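What the Gripper Costs After You've Bought the Gripper

The quote from Curnard was two pages long, and Hạnh Bạch read the second page first. She buys equipment for Grevitura, a small outfit that wants robots to clear tables in office lounges, and she has learned that the first page is where the optimism lives.

Her original budget had one line for hardware. The current one has 17. There are lines for spare finger pads, for the little screws that hold them on, for storage drives, and for a category she calls "Chu," after the engineer who keeps asking for things in the hallway.

The hand-held grippers were supposed to be the cheap part. You carry one to a table, pick things up with it, and record the whole business so a robot can study it later. Each needs pads, and pads wear out. Bạch put the team down for some 260 of them in the first year, a figure the finance office returned with a single question mark.

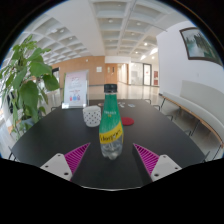

Renting time before buying arms

The full robot arms are another matter. Ustalach will lease two, with a service contract that costs nearly as much as the lease and covers, as far as Bạch can tell, a phone number. She has asked for the number in advance to see whether it rings.

Her advice to anyone starting out is to delay the arms until the recordings are worth something. A bottle of water and a spotted cup cost very little, and they will show you which fingers you should have ordered. Buy two sets of pads in different shapes, and use both before signing for a crate.

Then leave room in March, when the renewals arrive together. Bạch's spreadsheet has a blank row there, shaded gray. Chu has already asked what it's for.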